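Informe de avance a la Fundación Utton
Proyecto estudiantil "Skimance" - club de robótica del Instituto Odambridge
4 de enero de 2024

Estimados señores y señoras:

Les presento el segundo informe sobre el uso de la ayuda que su fundación concedió al club. El primer informe trataba de las compras y de la formación en seguridad. El presente se refiere al trabajo con telas, que es el tema principal del proyecto.

1. Situación general

El club continúa con 22 estudiantes inscritos, repartidos en 4 equipos. Tres de ellos trabajan con los brazos y el cuarto prepara el programa que guarda y clasifica los intentos. Al comienzo del curso los equipos eran más grandes, pero los alumnos esperaban demasiado tiempo su turno, y por este motivo hemos cambiado la organización. Ahora cada equipo tiene un horario fijo de laboratorio y escribe una hoja de trabajo al final de la sesión.

2. Trabajo realizado

La tarea elegida es doblar una toalla pequeña con dos brazos y dejarla en un lugar indicado de la mesa. Para una persona es muy sencilla. Para los estudiantes ha sido más difícil de lo que habíamos previsto en la solicitud, sobre todo el momento de tomar el borde de la tela sin empujarla.

Hasta la fecha se han registrado 402 intentos, todos guiados por los alumnos. De cada uno se conserva la grabación, el nombre del equipo y una nota breve sobre el resultado. Todavía no puedo ofrecerles un porcentaje de éxito fiable, porque los equipos no usaban el mismo criterio para decir que un doblado era correcto. El criterio común fue acordado en diciembre y las notas anteriores se están revisando.

3. Dificultades

La primera dificultad fue la altura de los dedos de la pinza. Si bajan demasiado, tocan la mesa y el brazo se detiene; si quedan altos, cierran en el aire. Los alumnos han preparado una tabla de alturas para cada tipo de tela, y esta tabla ha resultado muy útil para los compañeros nuevos.

La segunda fue el retraso de las piezas de recambio. El proveedor, Setiawan, entregó los dedos con 3 semanas de demora - en ese tiempo dos equipos tuvieron que compartir un mismo puesto. La situación está ya resuelta y no ha causado gastos adicionales.

4. Próximos pasos

En febrero queremos celebrar una demostración abierta a las familias y a los representantes de la fundación. Antes de esa fecha, los equipos deben terminar la revisión de las notas y repetir la tarea con telas de distinto grosor. También deseamos que los alumnos expliquen ellos mismos su trabajo, y para ello están practicando una presentación corta.

El presupuesto se mantiene dentro de lo aprobado. Solicitamos únicamente su permiso para pasar a material textil la cantidad que no se gastó en transporte. Les agradecería una respuesta antes de la demostración, para poder hacer el pedido a tiempo.

Reciban un saludo cordial,

La coordinación del proyecto Skimance

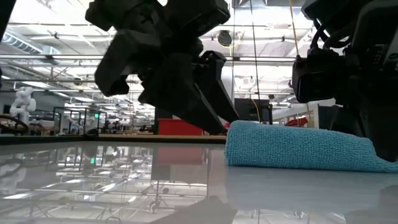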